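# Ground Floor Storage and Shrine Survey: Project Report

Our group was assigned one ground floor room in the Fekete house and asked to report on how the space near the stairs is used. The course brief allowed us to pick the focus. We picked the floor-level altar in the cabinet, the incense holder next to it, and the marble floor in front, all of which sit on the route everyone takes to go upstairs.

The question was simple: can a small household altar at floor level share a corner with a staircase without one getting in the way of the other? We visited twice, drew a plan, and wrote up a short proposal.
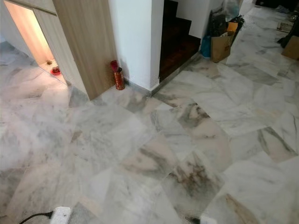 Drarkow, March 18, 2023

The first visit was spent on the plan. The altar is an open recess at the bottom of a light wood-look cabinet unit, with light inside it. A tall panel in the same finish stands at the side of the recess, and next to the panel is a white pillar. The dark stairs start right after the pillar. The red and gold container stands on the floor in the corner between the panel and the pillar, with a red holder on top of it.

We had first assumed the container belonged inside the recess and had been left out. After reading up on the subject we dropped that idea. Floor-level altars are common in many homes, and the spirit they honor is usually connected with the ground or the house itself, so it makes sense for everything to be low. Incense can also be burned beside an altar as well as in it. A closed recess collects smoke and soot, and the corner gives the smoke somewhere to go.

## Method

We worked with a tape measure, masking tape, and squared paper. Five walks were done from the stairs to the far side of the room, and five more in the other direction. We marked each path on the plan in pencil. For the last two walks in each direction the person carried a box from the Josatent supply closet, to copy the way people move when they can't see their feet.

The budget was 455 for the whole project, which covered travel, printing, and materials for the model. We spent most of it on the model.

## The floor

The marble took more time than we planned. The tiles are large and pale, with gray and brown veining that gets heavy in places. Some of the brown could be natural and some could be staining, and we couldn't tell which by looking. Our instructor said to record the color and not guess at the cause, so the plan has a hatch pattern for the darker tiles and nothing more.

The finish matters more than the color. Polished marble shows glare and can be slippery when wet, and the bottom step is close by. Ash and wax are also easier to clean off the floor if they are caught early.
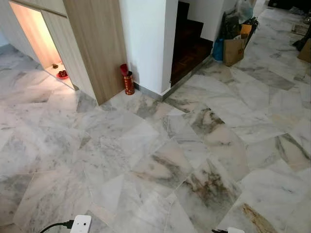 The other issue is storage. Bags and household items tend to end up on the floor along the edges of a room like this, and anything set down near the stairs pushes people over toward the pillar. On our walks the paths with the box ran closer to the container than the paths without it. We think this is the main risk — a full holder of incense sticks is top-heavy and would not take much of a knock.

## Proposal

We suggest keeping the altar where it is. Changes would be limited to the following:

- A low tray under the container, heavy enough not to slide, with a raised lip for ash.
- A clear strip of floor 12 inches wide in front of the recess and the corner.
- A bench with shelves on the far side of the room for bags.

The tray was drawn at full size and made in cardboard for the Wisomska review. The bench exists only as a sketch.

## Problems

The first plan was drawn with the tile joints parallel to the wrong wall, and we had to redo it. We also forgot to measure the depth of the recess on the first visit, so the depth on the final plan comes from the second. The model is missing the upper part of the stairs because we ran out of dark board.

If there is time next term we would like to test the tray in a heavier material and repeat the walks with the bench in place.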